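Slide 6: Folding heavy knits

Last talk was shirts, so keep the recap short. Ask who hangs their jumpers. Hangers pull the shoulders out of shape, and thick knits are the worst for it. Mine go in a drawer from July until the first cold week.

Use the bed if you haven't got a big table. Lay the jumper out, smooth the body, then bring one sleeve across.
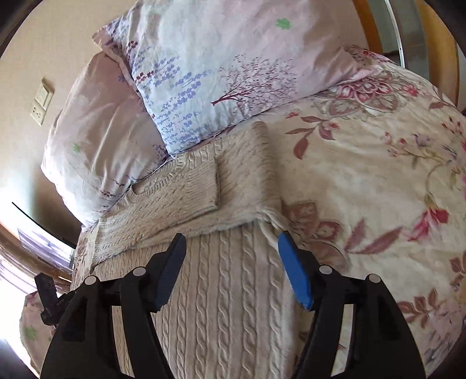
Cream cable-knit, one sleeve folded over the body.

Point out the cuff lying flat. Other sleeve next, then the hem up to the neck. Stop at 2 folds, as cables get bulky.

Nusrat Orakzai asked in July about drawer depth. Mine is 28 cm and takes a stack of four. Pass the Mastonau box round before questions.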